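Motorcycle History and Restoration, Unit 6
Handout: Reading a frame before you buy or rebuild

Bring this sheet to the shop session. The frames on stands 2 and 3 will be used for the measuring exercise, so read the section on alignment first.

1. Why the frame comes first

Engines get swapped. A competition bike from the 1930s may have carried three or four engines in its working life, and the tank, forks and wheels often changed as well. In most cases the frame is the one large part that ties the machine to a maker and a year. Collectors and museums treat it that way, and so do most registration offices.

For this unit we use the Gurkholm single as our main case. It was sold as a road bike and raced on sand and ice by private owners, and most of the frames that survive have been altered in some way. Factory wheelbase is not a safe guide to identity on these bikes. Many were shortened for ice racing and some were later stretched back.

2. Numbers

Gurkholm frames carry a stamped number on the left side of the steering head. The ones to look for:

Prefix G, no suffix: road frame
Prefix G, suffix S: supplied as a bare frame to a dealer
No prefix: replacement frame, stamped by the dealer or not stamped at all

The Pullbridge ledger lists 784 frames with the G prefix. Of these, 40 are marked as returned to the works for repair, and 22 of those left with a new number. A bike can be fully genuine and still fail to match its first papers. Read the ledger entry through to the end before you call anything a fake.

Check the stamping itself too. The works used hand punches, so an uneven line is normal. Be more careful with a number that sits in a shallow dip, or where the metal around it is smoother than the rest of the lug. Both can mean an older number was filed away.

3. Lugs, brazing and welds

The original frames are brazed into cast lugs. Any weld on a main tube is later work. That does not make it bad work - a good period repair is part of the bike's history, and several well known racers were built this way.

Look at the tubes close to the lugs. Fatigue cracks start there, most often on the underside of the front downtube and at the rear engine mount. Clean off the paint in a small area and use dye penetrant. A crack in old enamel may go no deeper than the enamel, so do not judge from the paint alone.

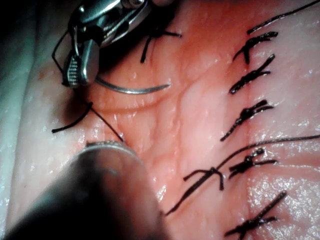
Waaka would go further and strip the whole frame before any money changes hands, on the grounds that filler hides more than paint does and a seller who refuses has answered the question. In practice few sellers agree to this. A fair middle way is to ask for bare metal at the steering head, the rear engine mount and both axle lugs, and to offer to pay for the touch-up.

4. Alignment

Set the bare frame on the surface plate with the steering head in the fixture. Measure from the center line to each axle lug and write down both figures. Then run the string from the steering head to the rear and check the seat tube against it.

A small difference from side to side is common on a bike that has raced. If the steering head is twisted, stop there. It can be pulled straight, but only with the right mandrel, and only by someone who has done it before. Cold setting a cracked tube will open the crack.

5. Keep, repair or replace

Keep: dents that do not crease the tube, old brazed-on brackets, period race tabs
Repair: cracked mounts, worn head cups, poor later welds
Replace: tubes rusted through from inside, creased downtubes

Photograph everything before you cut, and label each part you take off. The Prandstead workshop keeps removed tubes in a box with the bike for good, and we do the same.

For next time

Measure one frame and fill in the sheet on both sides. Read chapter 24 of the course reader, on forks. Sheets go in the tray by the parts washer.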